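Print this page | E-mail this page
Reading time: 3 min

TICKET 1334 - Gora telemetry, female lanner, position drops out past the ridge
Status: open, waiting on parts
Site: Clerkham mews

Keep everything on this ticket please, not in texts. Last two bits of info got lost that way. 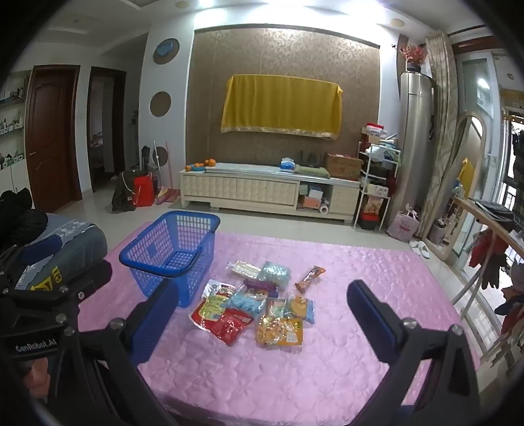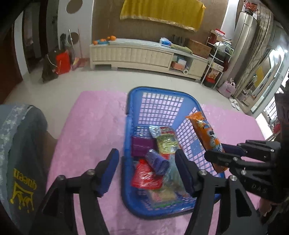 Snack packets and the blue basket.

Logged by: Remedios Navarro, Clerkham mews
Bird: Jurić, female lanner, third season
Kit: Gora tail-mount transmitter, Allora handheld receiver

PROBLEM
Signal fine on the fist, fine on the block, fine to the far hedge. Bird goes over the ridge and receiver shows last fix then nothing. Comes back by itself after 7 minutes or so, once not at all until she was down on a fence post. Used to hold her at 2000 metres no trouble. Now lucky to get half.

Not the same as the July fault, that was the charger.

TRIED SO FAR
- New battery in transmitter. No change.
- Receiver off/on. No change.
- Swapped tail mount for the leg mount. Slightly better?? Only one flight so dont lean on it.
- Aerial on transmitter looks ok by eye. Small kink near the base, was told that doesn't matter.

08.40 - Fouad El Khatib
Kink does matter. Who said it didn't. Send me the length from base to tip. Also is she preening at it? Lanners will chew a whip aerial down to nothing, you get a short one and it still works close in, then range falls off exactly like you say.

09.15 - Remedios
Measured. 12 mm shorter than the spare. So yes, chewed. Spare transmitter is on the male though and he flies this afternoon.

09.20 - Fouad
Put the spare on her, fly him on the creance or leave him up. One bird out at a time with a good transmitter. Don't trim the chewed one to tidy it, you'll make it worse.

11.50 - Hicham El Fassi
Walked the receiver up to the ridge with the old transmitter left on the perch at the mews. Lost it at the second gate. Turned the handheld sideways and got it back, weak. Turned it flat again, gone. So some of this is how we are holding it. Aerials want to be the same way up and when she's in level flight the whip is lying flat.

Did that with the gain at 90. Was on auto before, auto kept dropping it down when I walked past the generator. Left on manual now, PLEASE leave it there.

14.30 - Remedios
Flew her with the spare. Weight good, keen. Over the ridge, held her the whole way, came round and hit the lure second pass. Receiver on its side like Hicham said. One short drop-out behind the barn but the barn is tin so not suprised.

Male stayed on the perch and told everyone about it.

14.45 - Séverine Coste
Good. Can we not close it yet. One flight isn't proof and that's the only spare we've got. Rania is asking if the aerial can be replaced on its own or if it's the whole unit.

15.10 - Rania Shawky
Rang the dealer. Aerial on its own, yes, but it has to go back to be sealed, don't solder it here. Posting it tonight. Can whoever has the little screwdriver put it back in the drawer.

TO DO
- Old unit posted (Rania)
- Check aerial length every morning at weighing, write it on the weight sheet next to the grams
- Ask Fouad about bitter spray for the aerial, safe for her or not
- Second flight over the ridge, spare unit, someone stood at the second gate with the receiver
- Drawer. Screwdriver.

Back to top | Contact the mews office | © Clerkham mews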